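Drangate Residents' Association
Minutes of the general meeting, Thursday, June 20, 2024

The January minutes were approved with one correction: the roof reserve stands at $1,522.

Parking. Of the 74 spaces, 70 are now assigned. The remaining spaces stay open for visitors. Cars left longer than 3 days will get a notice. 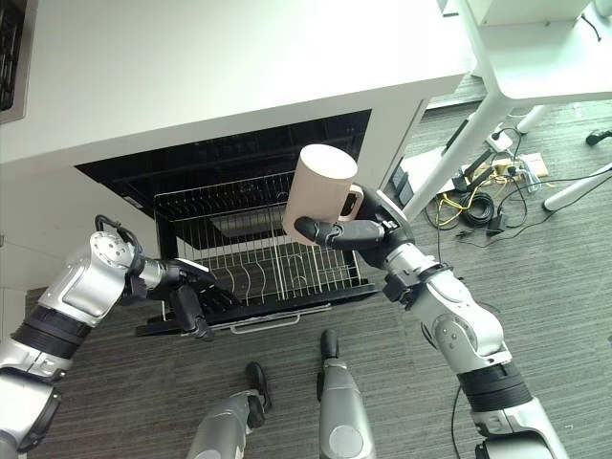
Water costs went up again this spring. Helholm has quoted for new shutoff valves in the Wanstead building, and Tavares will quote by the next meeting. Residents asked whether dishwashers should be limited to evening hours. No rule was made, but members were asked to fill both racks, mugs included, before running a load. Leaks under sinks should be reported the same day – use the office form, not the lobby board.

Laundry room. The second dryer is still out of order. The part is on order.

Garden. Hoses are to be rolled up after use. The side gate sticks and will be planed.

Meeting closed at 8:40 p.m.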